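Wendy Tapley has been making peg-and-disc boards for almost 20 years, and she still starts each one flat on a table with the parts set out on top. "You can draw it all you like," she says. "You don't know if the spacing is right until something has to go between two pegs."

The board she talks about most is a plain white one with upright pegs in blue, a few small metal ones among them, and a blue disc. An outlined ring marks a round spot on the surface. She prefers a black tabletop under it.

"White on black, you can find the corners without thinking," she says. "I used to work on a pale bench at Jovico and I was always bumping the edge."

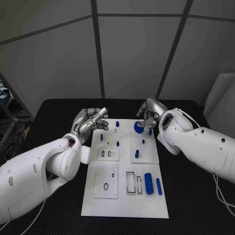
The pegs are the part people ask about. Tapley tried 3 heights before she settled on short ones for most positions. Tall pegs looked better in the catalog, she says, but they got in the way of whatever was being put down next to them.

She is less sure about the color. Domard, which sells her boards, wanted each peg different. She said no.

"If everything is a different color, you're doing a color puzzle. I wanted you to look at the shape and the place. Blue was what we had a lot of, so it's blue."

She keeps notes on every layout in a set of folders. The one on her desk when we talked was numbered 1462, and most of its pages were about the gap between a peg and a disc.

"Two pegs close together is a hard spot. You come down with your fingers and there's no room for them. I moved those pegs in January and then I moved them back." 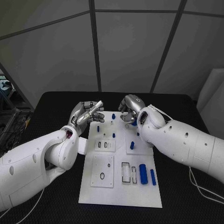
What she wants to change next is the outlines. Some customers have asked for deeper slots so that parts drop in with a click. Tapley has a sample like that from Basoria and doesn't care for it. She has asked for a shallower one, and it should arrive in a couple of weeks.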